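Projects > Workshop > Threads

8 November 2023 · posted by Vonum
2 min read

The practice panel is back on the bench at Comholm tonight. Goal is simple: get the arm to press one button on it without me touching anything.

Wrist camera is on, fingers are the second set I made. I shortened the tips because the first set kept landing on two buttons at once.
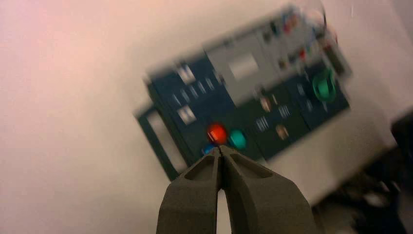 I'm aiming for the red one first. Blue and teal sit right next to it, so if I'm off by a little I hit the wrong color. That was the whole problem in June.

Slowed the approach way down. Travel speed is 400 in my settings and I had it at 700. At 700 the camera blur was bad enough that the tracking lost the labels.

Still some blur during the swing at 400. I now stop the arm, wait, then look again before moving in. Adds time but I don't care about time yet.

Next is the green knob with the numbers on the dial. Pressing is one job, turning is another. I've set up 20 tries and will log each one.

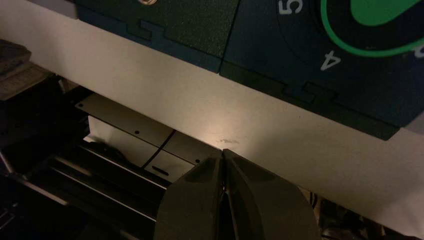
By Vonum, Comholm shared workshop

For the knob I start with the fingers nearly closed and low, then come up to the panel from there. Opening them too early bumps things.

The interlocking tabs on the panel pieces are handy as a reference. They have hard corners and the software finds them faster than the numerals.

To do: redo the camera calibration, tidy the cables, write down the finger dimensions before I lose them again. Will post the log when the 20 are done.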